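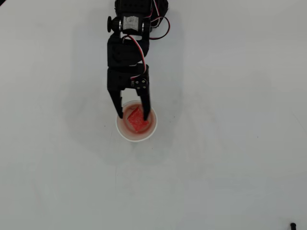
Starting tomatoes from seed takes six to eight weeks, a warm spot and very little money. You don't need seed trays to do it. A small white plastic cup will hold one plant until it is ready to go outside, and clear or colored cups work as well if you have those already. Rinse used cups with hot soapy water before you start.

What you need

Plastic cups, one per plant
Seed starting mix (I use the Cultivier fine grade)
Tomato seed
A tray with a rim
Masking tape and a permanent marker
A nail or a small drill bit

Step 1. Make drainage holes

Turn the cup over and make four holes in the bottom, near the outer edge. A nail warmed over a candle goes through without cracking the plastic. Hold the nail with pliers and work by an open window. If you use a drill, stack three cups together and drill them all at once at low speed.

Step 2. Fill and water

Put the mix in a bucket and stir in warm water until it holds together when squeezed but does not drip. Dry mix straight from the bag floats when you water it and takes the seed with it. Fill each cup to half an inch below the rim and tap it on the counter once to settle it. Do not press the mix down.

Step 3. Sow

Place two seeds on the surface and cover with a quarter inch of mix. Write the variety on a piece of tape and put it on the cup now. I grow Sperling for slicing and a small yellow cherry for salads, and the seedlings look the same until they fruit.

Step 4. Keep warm

Set the cups in the tray and cover loosely with plastic wrap. The top of the refrigerator is usually warm enough. Seeds come up in five to ten days at 75 degrees and can take two weeks or more at 60. Take the wrap off as soon as you see the first green loop.

Step 5. Light

Move the cups under a shop light right away. Hang it two inches above the leaves and raise it as they grow. Leave it on 14 hours a day. A south window will do, but turn the tray every morning or the stems will lean.

Step 6. Thin and feed

When the first true leaves open, snip off the weaker seedling with scissors. Pulling it disturbs the roots of the other one. Start feeding at this point with liquid fertilizer at half strength, once a week. Water from below by pouring into the tray, and tip out what is left after half an hour.

Planting out

Here in Fenlow, at 1,127 feet, I wait until late May. Set the plants outside in shade for an hour the first day and add an hour or two each day after that for a week. Bring them in if the night will drop below 50. Plant deep, with the lowest leaves stripped off and the stem buried up to the next set.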